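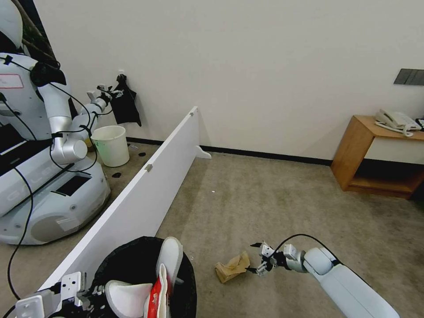

Section 9. Mixing and applying Gimska 705 carpet cleaner

The label says Gimska 705 lifts any stain from any carpet. We would not count on that. It does a decent job on mud and food, a fair one on coffee, and very little for old ink. Mix it by hand and skip the Skurnton dosing cap, which pours a different amount every time. You don't need a special mixing tub either — a plain white plastic bucket with a flared rim, like the one on the strip of carpet behind the partition, is fine.

1. Fill the bucket halfway with lukewarm water. Hot water won't clean any better, whatever you have read online.

2. Add 200 ml of concentrate and stir slowly. Lots of foam means lots of rinsing.

3. Test a hidden patch and leave it overnight. The bottle says ten minutes is enough. Zarmeena Mohmand's test patches in July looked perfect at ten minutes and had faded by morning.

CAUTION: Do not use on wool, even if the salesperson says you can.

4. Pick up everything loose, then vacuum twice, the second time across the first.

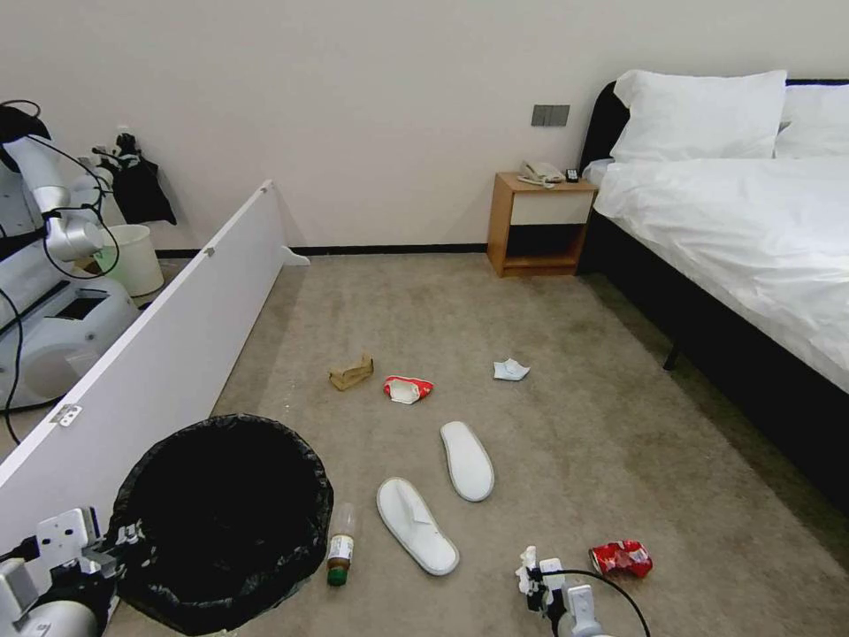
Fig. 2. Beige carpet beside a double bed, with slippers and litter still on the floor.

5. Lift any bedding that hangs near the floor and tuck it up on the mattress.

6. Apply with a damp sponge, working from the outside of the stain inward. Blot with a white cloth. Do not scrub.

7. Rinse with clean water and blot again. Repeat until the cloth stops picking up suds.

8. Open a window and stay off the carpet for roughly 9 hours. "Walk on it in an hour" is advertising.

NOTE: Karell stain guard is sold as the next step. We saw no difference between treated and untreated squares and have left it out. If a mark is still there after two rounds, a third is unlikely to help. See Section 10, Calling a cleaner.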